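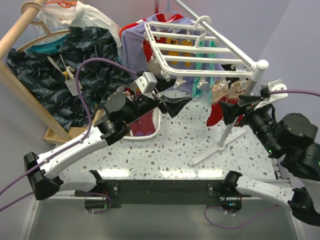
Two-arm cell with the miniature laundry set: basket, drying rack, wooden clothes rack.

Tips for recording laundry demonstrations by remote control

Route each wrist camera cable with slack, then drive both arms to full reach before recording. A cable that snags a garment spoils the take.

Close the gripper on a doubled edge of fabric. Single layers slip, socks especially.

Move one arm at a time until the operator has 25 clean takes. Dalia Dambrauskienė trains new operators at Nerkham this way, starting with socks and leaving shirts for the second session.

Pause 2 seconds before each release. Replayed motions tend to open the fingers early if the pause is missing.

Reset the garments by hand between takes and vary their placement. Our first Clellau set had 362 takes from nearly the same start position, and the policy failed when the basket was moved 13 cm.

Discard any take in which a hand enters the camera view.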